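Livix folding work table, 3,000 mm version: review after one term

We bought four of the Livix tables to replace a set of Biment trestles whose locking struts had worn out. The Biment tops were sound to the end, but the struts slipped under load and spares are no longer sold. The Livix costs more and weighs more. After a term of daily setting up and putting away, the results are mixed.

The underframe is steel tube with a single cross brace at each end. The legs fold inwards and lock with a sprung pin. Three of our tables locked cleanly from the start. The fourth needed its pin housing filed before the pin would seat, and the supplier, Druvik, sent a replacement bracket without argument. Levelling is by screw feet with 40 mm of travel, enough for the uneven floor at the Lynch Street end of the building. The feet turn by hand but have no lock nut, and they creep when the table is dragged. Lift it instead.

Sideways stiffness is good. Lengthways it is only fair: leaning on one end produces a visible sway, and anyone writing at the other end will complain. Fitting the optional long brace cures most of this but takes away knee room, so we left it off on the tables used for seated work. 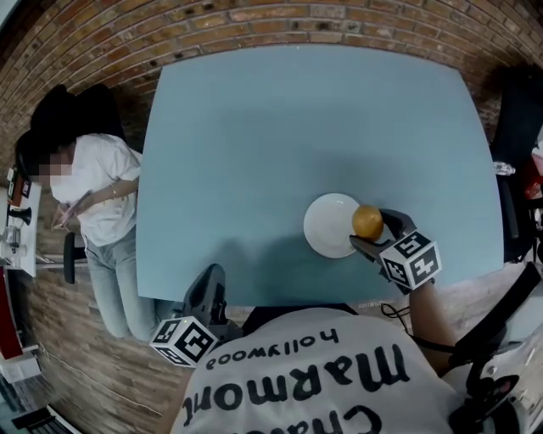
Furniture and Equipment Group, Teaching Spaces Department

The top surface wipes down with a damp cloth and mild soap. Ballpoint comes off with spirit. Permanent marker leaves a faint shadow, and strong tea left overnight did the same. A knife will score it, so cutting mats are needed for craft sessions. The edging strip is glued, and on one table it has lifted at a corner — a poor result for the price, although the repair took a few minutes with contact adhesive.

Moving the tables is the weak point. The carrying handle is set off centre and the folded table tips towards the hinge side. Two people can manage the stairs. One person should use the trolley, sold separately.

Stacked flat, the tables sit well on their rubber pads. Stored on edge, they mark the wall.

Recommended for rooms where the tables stay up most of the week. For a hall that is cleared every evening, look for something lighter.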